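The Front Room, Before Company
Jul 24, 2020

We moved into the Tremby house in January with 184 boxes and a firm plan to have people over by spring. What follows is a record of the front room, which has been tidied 2 times since then, both under threat of visitors. Click any thumbnail for the large version.

1 of 5. The Brestetti armchair. Bought secondhand, carried in by us, regretted by our backs. It holds coats.

2 of 5. The shelf by the door. Keys, batteries, a manual for a heater we left behind at the old place. All of it was moved to a drawer, and the drawer no longer shuts.

3 of 5. The rug from Szabó. It was meant to pull the room together and has so far pulled together crumbs.

4 of 5. The table. Shiny enough to do your hair in, and every bit of litter gets seen twice. Candy wrappers are the main crop in this house – one crumpled ball at a time, usually within easy reach of the trash can. 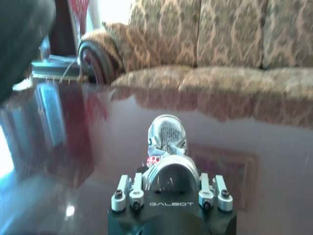 I polish it with Emard paste, a tin of which lasts longer than most of our good intentions. Small circles, soft cloth, then keep everyone out for an hour if you can manage it.

5 of 5. The hallway, where everything from the front room went. Door now closed.

Next gallery: the garage (700 pictures, sorry)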